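Spring supply sort at the Plarkunis Street learning center
Apr 2, 2023

The supply closet on the second floor has been gone through from top to bottom. Elvira Villanueva and Walter Ticona did most of it over two afternoons, with help from the after-school group on the second one. What follows is what changed, what is where now, and what we still need before September.

Markers and pens

This was the biggest part of the job. Walter kept a tally because the reorder form asks for one, and the count came to 643 markers, including the ones from the old Echeverri room that had been sitting in grocery bags. Each one was uncapped and tried on scrap paper. Dried-out ones went into a box by the copier for the mail-in recycling program. Please don't take markers out of that box. The box is taped shut now, but it was open for a few days and some of them wandered back into the classrooms.

The good ones have been sorted by type: washable, permanent, and dry erase. Permanent markers are on the top shelf and need to be signed out. Washable and dry erase are in the two wide drawers under the window.

We have stopped putting markers out in their cardboard sleeves. The sleeves tear by the second week and the little kids can't get the markers back in. Each table now gets a plastic cup for markers and a shallow tray for whatever is being used that day. The cups are clear, so you can check what is in them without dumping them out.

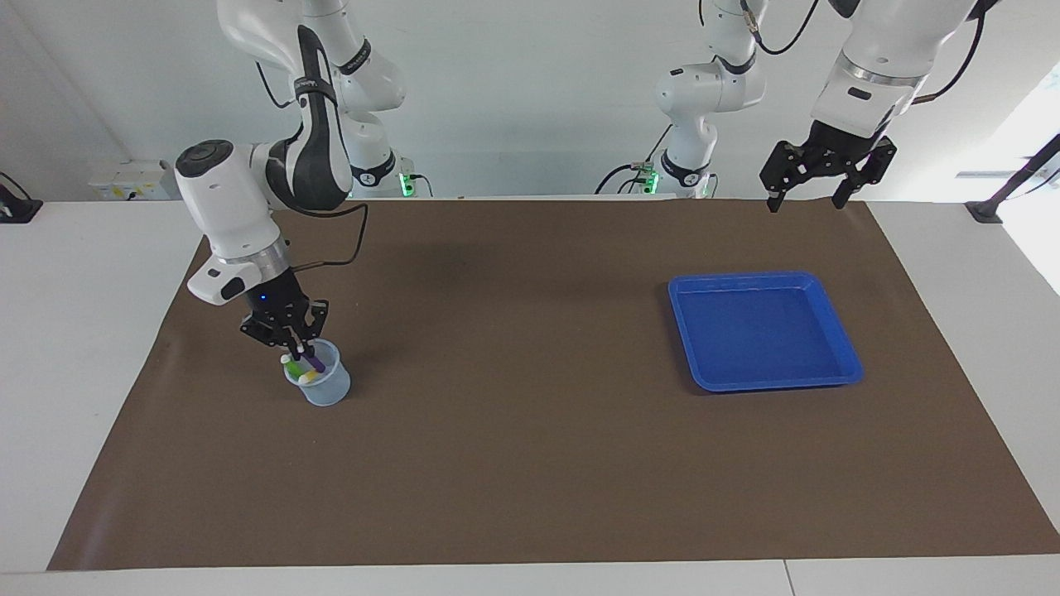
Setting up a table

Anqi Luo wrote up the setup that worked best with her group, and we would like all the rooms to try it through the end of the term.

Put the mat down first. The brown ones wipe clean with a damp cloth and don't show every stain. They should cover most of the table but leave a strip of tabletop along the edge for elbows and notebooks.

Put the cup where everyone at the table can reach it. Don't overfill it. Anqi found that when a cup is crammed full, the markers at the bottom never get used and the caps come off when somebody pulls one out.

The tray is for small pieces: erasers, clips, cut paper, beads. Empty it at the end of the session. If the pieces belong to a project that is still going, tip them into a zip bag, write the group name on it, and leave it in the project bin.

Caps go on before the marker goes back in the cup. There is a sign for this on the closet door if you want a copy for your room.

Paper and glue

We have plenty of white paper. Construction paper is low in black and dark blue and we are out of orange. Natanael Holanda has put in an order with Cesel for 1000 sheets of mixed colors, and it should be here before the mural project starts. Until then please use the scrap drawer first for anything smaller than a half sheet.

The glue sticks are in the tin with the green lid. We threw out 43 that had dried up. The bottled glue is fine, but the tips were clogged on most of them. They have been soaked and cleared, and there is a jar of pins next to the bottles for next time.

What we still need

Clear plastic cups, the sturdy kind that don't tip
Shallow trays with a rim, any color
Fine-tip washable markers
Two drawer dividers for the wide drawers
A label maker that works, or tape for the Zurer one we have

If you have any of these at home and don't use them, leave them at the front desk with your name. Wenceslao Ocampo is at the desk until six and will write you a receipt if you want one.

Closet hours

The closet is unlocked from 3 to 5:30 when the center is open. Outside those hours, ask Wenceslao for the key. Put back what you don't use the same day, and if you take the last of something, write it on the sheet inside the door. Elvira checks the sheet when she does the monthly order.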